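Stone and Surface, handout for session 4: marble, real marble, and everything called marble

Notes typed up fast after class, slides come later. If something contradicts Romain Chauvin's reader, trust the reader and tell me.

Where we stopped last time: limestone. Sea floor, shells, mud, lots of time. Calcium carbonate nearly all the way through. Density of the Jesby sample you weighed: 2,628 kg per cubic meter. Fine for a limestone with some pores left in it. Two groups got the units wrong, check your sheets please.

What makes it marble

Heat and pressure. Limestone gets buried or sits next to something hot, the calcite grains recrystallize, they grow and lock into each other. Fossils mostly wiped out. Bedding mostly wiped out too. No melting!! Came up again in the homework. If it melted it would be igneous and we'd be in a different chapter.

Starts as dolomite instead of limestone = dolomitic marble. Slower to fizz in acid. Scratch it first to get powder, then try the drop.

Pure calcite marble is white. All the color is dirt, more or less:
gray and black: carbon, graphite
red, pink, brown: iron oxides
green: serpentine and friends
yellow: iron again, hydrated (limonite)

Veins

Two different things get called veins and you need to keep them apart.
1. Old impure layers (clay, carbon) that got squeezed and smeared while the rock deformed. Soft edges, drawn out, sort of smoky.
2. Real veins. Rock cracked, fluid went in, calcite or quartz filled the gap. Sharp edges, they cut across other stuff.
A vein that cuts another vein is the younger one. Same rule as dikes in session 2.

Names in the trade

The trade says marble for anything carbonate that takes a polish. So a lot of "marble" in lobbies is limestone with the fossils still sitting in it. Travertine gets sold next to it too. Serpentinite gets sold as green marble and isn't a carbonate rock at all. For this class: marble means recrystallized carbonate, full stop. On a site visit, use the word the mason uses and write the other one in brackets.

Hardness

Calcite is 3 on Mohs. A steel knife goes through it easy. Granite mostly feldspar and quartz, so 6 to 7, knife slides off. Quickest test there is, but ask before you do it on someone's floor (Nima Nikzad's group, I am looking at you).

Acid: lemon juice, vinegar, wine, all etch polished marble. Dull spot. Sealer slows down stains, it does not stop ethcing. Different problem, different fix. Stain = stuff in the pores. Etch = surface gone, has to be re-polished.

Real or printed, checking from a picture

Harder than it sounds. Things to look for if you can get close:
does the veining carry on over the edge, or stop at the corner
does the same patch repeat somewhere
broken corner or drill hole, is it grainy and sparkly inside
cold to the touch (not from a photo obviously)

Add these to the ones in your folder. Look at the tabletop, write down what you can tell and what you can't. "Can't tell" is a full answer if you say what you'd need. 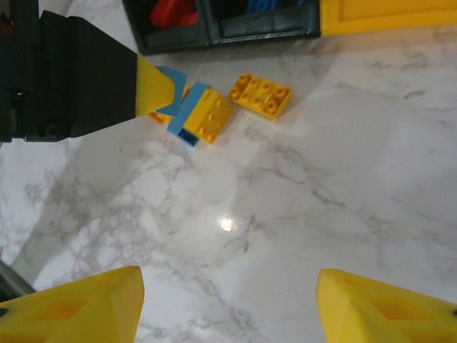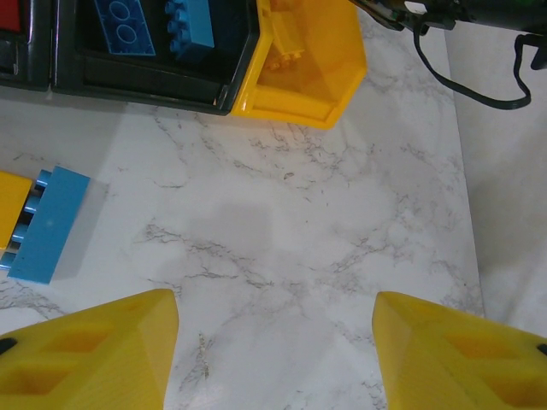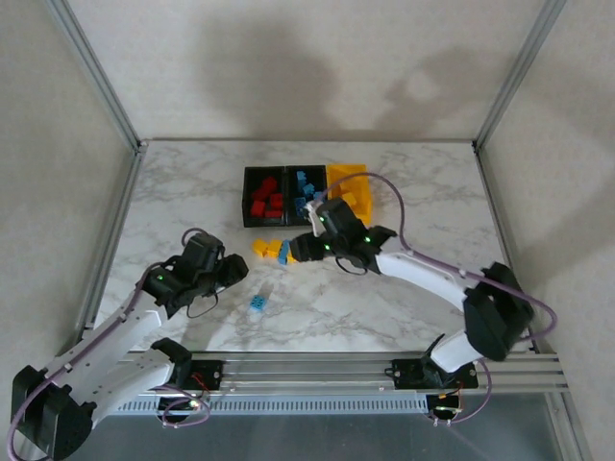 Page last changed: October, by A. Hassanpour

Slabs

Standard thicknesses vary by supplier, ours in the workshop are 30 mm. Cut from the block with a gang saw or a wire saw. Cut along the layering or across it and the same block gives two quite different looks, long stripes one way, cloudy the other. Book matching = two neighboring slabs opened like a book so that the veins mirror.

Finishes: polished, honed, brushed. Polished shows etching worst. Honed hides it but takes stains a bit more readily.

Weathering outdoors: rain is slightly acid all by itself, give it 1,000 years and the carved detail goes soft. Thin panels on facades can also bow, from heating and cooling, calcite expands differently in different directions. Zhuoran Liang has the photos of bowed panels, ask her for the link.

For next time

Bring hand lens and the scratch plate. Read Chauvin on slate and gneiss, skip the part about roofing nails. Arash Shojaei takes the first half while I'm at the dentist, I'll be there after the break.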